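Home | Tickets | Knowledge base | Design library | Sign in

Filed under: Building performance > Overheating > Retrofit homes

Ticket: Top-floor bedrooms far too hot at Estwood terrace, model says they should be fine
Status: Open, waiting on site
Product: Prekell thermal model
Raised by: Vukadinović Architects

Hello again, and sorry in advance for the length of this one, but I'd sooner give you the whole story than have you chase me for bits of it.

We look after a terrace of 28 homes at Estwood, built in brick with slate roofs, and all of them had their lofts converted into bedrooms in the last round of works. We ran every roof type through Prekell before anything went out to the builders and the results were lovely, with the bedrooms staying comfortable right through a warm spell. Then June came, and two households rang us to say they'd been sleeping downstairs on the sofa. The logger in one of the lofts was still reading high at 11pm with both windows open, hours after the street outside had cooled off.

What I've tried so far:

Swapped the weather file. We'd been using the old Estberg one, which I now see stops well short of the summers we've been having. The newer file pushed the bedrooms up a little, though nowhere near what the logger shows.

Checked the glazing. The rooflights face south-west and the model had them with outside blinds, which were taken out to save money (a sore point in this office!). Taking the blinds out of the model made a big difference, so that's part of it for certain.

Checked the roof build-up. I had this down as insulation between and over the rafters, and the drawings agree.

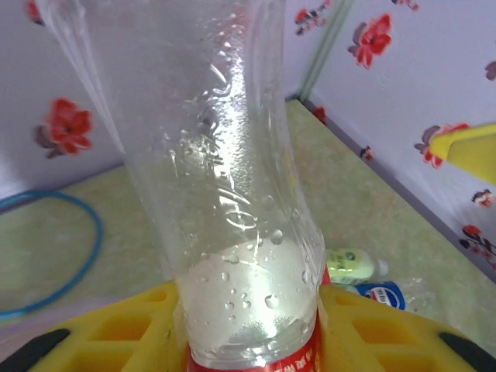
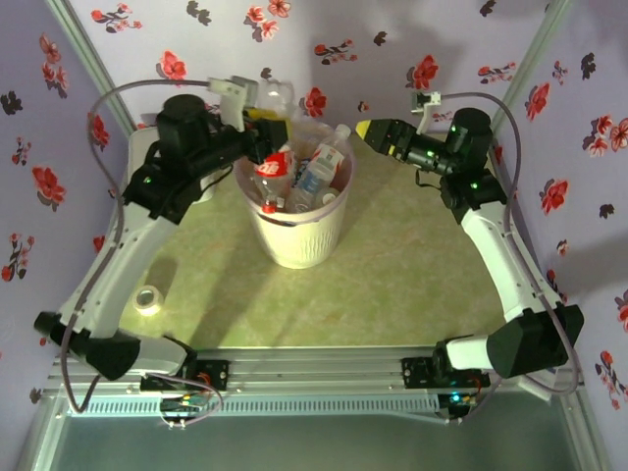 Checked the airflow, and this is where I'm properly stuck. Prekell seems to assume that the loft door stands open to the landing all night, so the warm air has somewhere to go and cooler air comes up the stairs. In a real house with a fire door on a closer, it's shut. When I set the door to closed, the run stops at hour 800 with "zone balance not reached" and I get no results at all for the top floor. I've tried it on two machines and it stops in the same spot on both.

Reply from support:

Thank you for such a thorough note, it really does help. The stop at hour 800 looks like a zone with no air path left once the door is shut and the rooflights are on a timetable. Could you add a small gap under the door, about 10 mm, and leave the trickle vents permanently open, then run it again? Please attach the log file whether it finishes or not.

Update from us:

It finishes now, thank you! The bedrooms come out much closer to the logger, still a touch cool in the small hours, but I can believe these numbers. I've attached the log as asked. I'd like to keep the ticket open while we price up outside blinds again and see whether a quiet vent fan on the landing would earn its keep. If there's a way to make the closed door the starting setting for loft rooms, please pass that on to whoever decides these things, as I can't be the only one it has caught out.

We use cookies to keep you signed in and to remember your ticket filters. Accept | Manage choices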